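Tue 6 January

First proper day back. Train was on time, office was cold, and the heating on our side did not come on until gone ten. I kept my coat on through the morning catch-up and so did most people.

I had promised myself over the break that I would ask for the four-day week before the end of the month. I had even written it out on a sheet of paper, with the hours down one side and the work I would hand over down the other. Then at half past nine Konrad Krawczyk put a meeting in for eleven with the title "Quick chat re Evgate", and I knew the sheet would be staying in my bag for a while.

Evgate is the Celtthorpe depot's new rota system. It was meant to go live in September and it didn't. The people at Gavuvora who built it say our data was in a mess. We say they never asked for it in the right form. Both are true. What Konrad wanted to tell me was that he would like me to take it over from Laskowska, who is moving across to contracts. He called it a chance to be seen. He said it twice.

I asked what would come off my list to make room. He said we could look at that once I had got my feet under the table. I have worked for him long enough to know what that means. In my second year I took on the supplier reviews on the same terms, and I still have them.

So I did something I don't usually do and said I would like to think about it until Friday. He looked a bit surprised but said fine. I then spent ten minutes at my desk feeling as if I had been rude, and had to go back over the wording in my head to check I hadn't.

Went through the Evgate folder before lunch to see what I would be letting myself in for. There are 845 staff records in it and 62 of them have no manager against their name. The notes from the autumn are thin. There are 18 open queries with Gavuvora, and some of those have simply been copied from one list to the next with a new date on top. It could be sorted out. It would be a good few weeks of dull work, and then a lot of phone calls to depot managers who are fed up with it already.

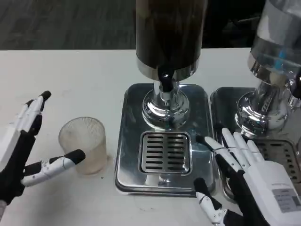
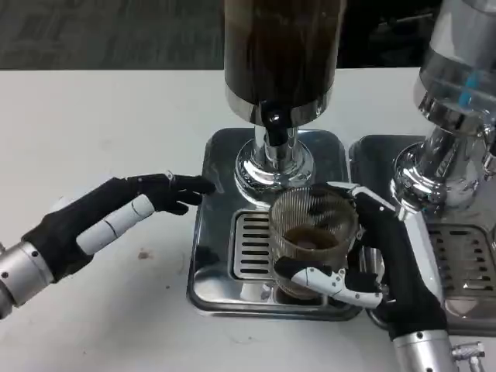
Two drinks dispensers on the white table.

Laskowska thought I should take it, but only with the terms in writing first. Her view was that the system itself is sound enough and the trouble has always been that whoever runs it has no say over the depots, so every decision goes up to Konrad and sits there. She said if she had her time again she would have asked for sign-off on rota changes on day one, and for the supplier reviews or something of that size to go to another person before she touched a single record. She also said not to bring up the four-day week in the same talk, as he would hear it as a bargain and start trading one off against the other.

I'm not sure about that last part. If I say yes to Evgate at five days and then ask for four in the spring, it will look as though I can't cope. If I ask now, at least he knows what he is getting. She may be right that he will haggle, but he haggles anyway.

Did not get much else done in the afternoon. Cleared the inbox, chased two invoices, and wrote half a page of points for Friday:

What I would need to stop doing.
Who signs off changes.
A date when we look at it again.
Four days, yes or no.

I crossed the last one out, then wrote it back in.

Home by half six. Told Mum on the phone and she asked if there was more money in it. I had not thought to ask, so that has gone on the list too. Soup for tea, and the ironing still to do. Must remember to move the dentist, as it clashes with the Friday meeting if he keeps it at two.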